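Tinbridge Era - two-arm tabletop station for manipulation research

The Era is the bench setup we use ourselves, and after a good many requests from other labs we now sell it as a complete kit. It grew out of our work on tidying tasks, where a policy learns from people guiding the arms by hand, and we wanted something a small group could set up in an afternoon without having to rebuild half of it by October!

You get two white arms with black two-fingered grippers, a fixed camera, and a large brown paper mat to work on. We have come to love that plain mat - it gives bowls, cups, bins and cloth a steady background, and a fresh one costs next to nothing.
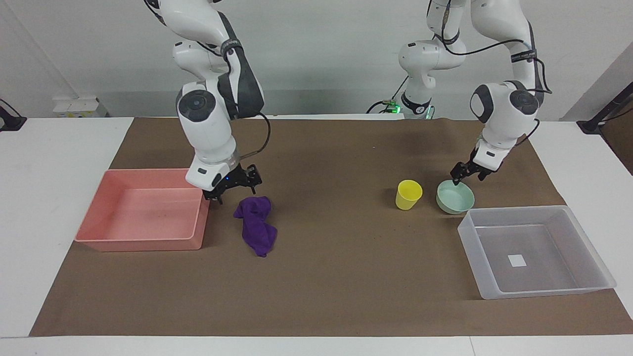

Most of our own training used 1,000 demonstrations, and we kept asking ourselves whether a newcomer would really need that many. So we trained again on smaller sets. With 60 demonstrations per object, the Era finished 46 of 60 test runs, and nearly all the misses were with soft things like cloth, which we are still working on (suggestions very welcome).

Our training recipe, called Yap, comes with every station, along with the 19 task layouts from the study and the full list of failed runs.

Spare gripper fingers and paper mats ship from our Plekport workshop. Please write to us before ordering if your table is an unusual size.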